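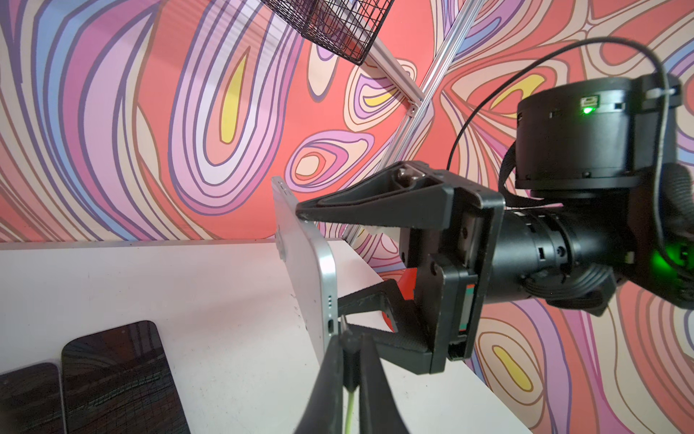
Loureiro wrote:
> Has anyone on the list tried eating their vegetables before the
> rice or bread at dinner? My numbers two hours after the meal have
> been running high, and the diet sheet I was given in February says
> nothing about the order you eat things in. I also wonder whether
> beans count as a vegetable for this or as a starch.

I have been doing this for eight weeks, so I can tell you how it went for me. I take no insulin, just tablets, and I did not change those.

At dinner I eat a bowl of salad or green beans first, then fish or chicken, then the rice. The rice is 200 grams cooked, weighed, same as before. My readings after dinner are lower on most nights. They are not lower when I have white bread, and I don't know why that is.

On beans, I count them as starch. A bowl of lentils pushes me up more slowly than potatoes do, but it still pushes me up. The class I went to in Jimgate counted them that way too. Others may have been told something different.

Two things to watch. I first tried it with a bottled dressing and later read the label, which listed sugar second. Now I use oil and vinegar. Also, my total for the day is 1540 calories, and the extra vegetables fit inside that without trouble, but the oil has to be measured – it adds up fast. A spoonful too many at each meal was costing me roughly 500 calories a day before I started using a real measuring spoon.

If you try it, keep the meal the same for a week and change only the order. Write down the time of the first bite, not the last. And show the log to your doctor before you change any tablets.

Prerko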